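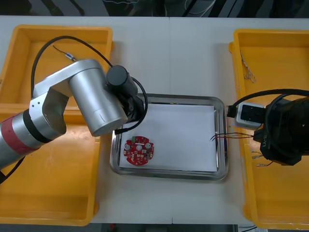

Round board and loose leads in the lined tray, with a bin on either side.

Review: Skillow Bench Practice Pack for Shared Robot Cells
Posted 13/09/2020

Skillow sells this pack as a set of house rules for small robot cells where electronic parts are handled. You get a ring-bound guide, a wall sheet, a book of sign-off slips and a roll of floor tape. I paid 302 pounds for it and have used it since the first week of August.

The guide runs to 200 pages, which is too many. The rules themselves take up 13 of them and the rest is background, blank forms and worked cases. If you have already done a risk assessment you will know most of the background. It doesn't replace the assessment, and Skillow says so on the first page.

The best section covers laying out the bench. Every part type has a home, every home has a rim, and no part is put down on bare table. Work trays get a plain, pale liner, changed at the start of each job. Bins are cleared before a new batch comes in.
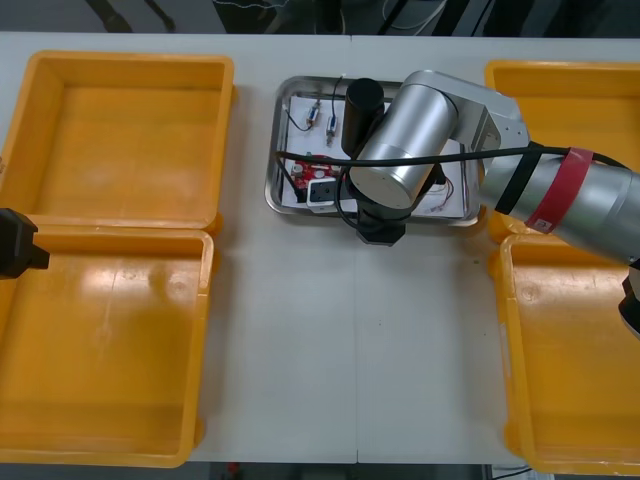
Cable routing is where I think the pack earns its price. The older Gravura handbook gave it half a page and told you to keep leads tidy. Skillow asks you to move the arm slowly through its full reach, watch the cable at each joint, and write down where it comes closest to the work. An arm with its cable run in a long arc across the front of the wrist and back along the forearm, as on this bench, needs that check at both ends of its travel and again whenever the tool is changed. The guide wants the result on a slip and signed. I found the slips quick to fill in, though the box for the tool name is too small.

The part on two arms sharing one tray is weaker. It says one arm must be parked before the other enters the shared area, and that the parking spot must be marked on the drawing. Fine as far as it goes. It has very little on jobs where both arms need to be over the tray together, such as one holding a lead while the other works on the board. MacAulay's guide is better on this and I would keep a copy next to this one.

Static gets a short chapter. The advice is sound but general: earth the bench, check the liner is a suitable type, don't leave boards out overnight. I would have liked a table of liner materials.

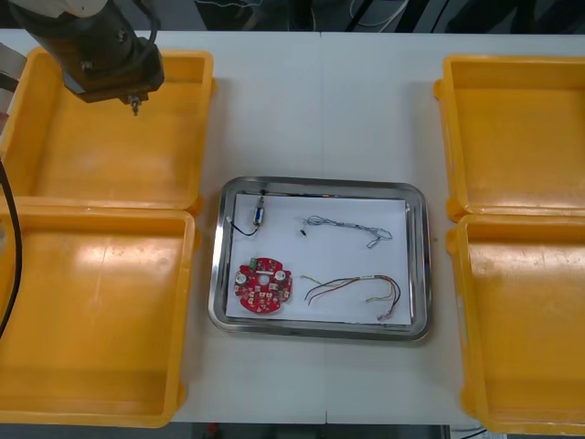
Four bins clear, parts spread out on the paper.

The rule on loose wire caused the most argument here. Skillow wants bundles laid out with the bare ends all facing one way and nothing overlapping a board. It slows down setting up, and I have kept it anyway.

The wall sheet is clear and can be read from the far side of the bench. The tape is poor. It lifted at the corners and I have replaced it with our own.

Sarniteo sells a fuller set with training for 915 pounds. For a site with several cells that may be worth a look. For one or two benches it is more than you need.

Four out of five. Buy it for the layout and cable sections, and throw the tape away.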